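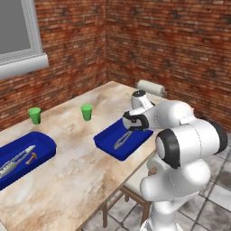

Green cups on a marble-patterned tabletop, brick walls behind.

MEDIA RELEASE
For immediate use

Pratholm cafés and halls to share reusable tableware from July

Cafés, halls and sporting clubs in Pratholm will be able to borrow cups, plates, cutlery and serving trays from a shared pool starting in July, under an agreement between the Town of Pratholm and dishwashing company Prudex.

The service is called Trolarar. It replaces the tableware grants the town has offered to event organisers, which covered the cost of buying plates and cups but not of washing or storing them.

Under Trolarar, a venue orders what it needs, receives it clean in stackable crates, and sends it back unwashed. Prudex will do the washing at its plant in Quan, on the eastern side of town.

A trial over the summer involved 32 venues. They borrowed tableware for 717 bookings, ranging from weekday lunches to wedding receptions. Of those venues, 89 per cent said they would use the service again at the prices now being offered.
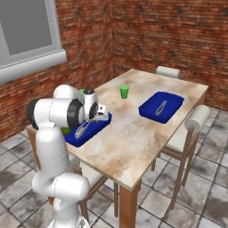 Issued by the Prudex media office, Quan

The trial led to several changes. Venues asked for smaller crates that one person could lift, and these will be standard from the start of the full service. Bowls have been added to the list, as many kitchens serve soup and dessert in the same style of dish and kept running short.

Cutlery was the most commonly lost item. Teaspoons in particular were thrown out with food scraps. Each order will now come with a separate lidded tub for used cutlery, and the replacement charge for a missing piece has been lowered so that small clubs are not caught with a large bill after a busy event.

Chipped plates and scratched cups will be taken out of use when they come through the wash. Venues will not be charged for ordinary wear.

Orders can be placed online or by phone up to 3 pm on the day before delivery. Large orders, meaning anything over ten crates, need a week's notice. Crates are collected the morning after an event, and venues are asked to leave them under cover and away from bins.

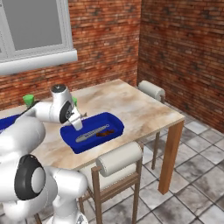 Knife and food on a blue tray.

Pricing is set by the crate. Registered charities, schools and junior sporting clubs will pay a reduced rate, with the difference met by the town through the money previously set aside for grants. There is no joining fee. A refundable deposit applies to first orders only.

Food scraps should be scraped from plates before packing, but rinsing is not needed. During the trial a number of venues rinsed everything by hand before return, which used water and staff time for no benefit at the plant.
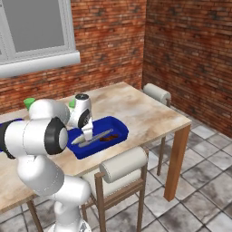 Trolarar service desk, for the Town of Pratholm and Prudex

Places for the first round of the full service are limited to 51 venues, including those that took part in the trial and wish to continue. Applications from new venues open at 9 am on the first business day of July. A second round will follow once the new wash line in Quan is running at full capacity.

Food businesses remain responsible for their own hygiene practices once a crate has been opened. Crates arrive sealed, and any with a broken seal should be set aside and reported to the service desk for replacement at no cost. Allergen questions can be directed to the same desk before ordering.

Households cannot order from Trolarar at this stage. Residents holding an event in a town-owned hall can ask the hall office to place an order on their behalf when they book.

Price lists, crate contents and application forms are available from the Pratholm town office and from the Prudex front counter in Quan.

ENDS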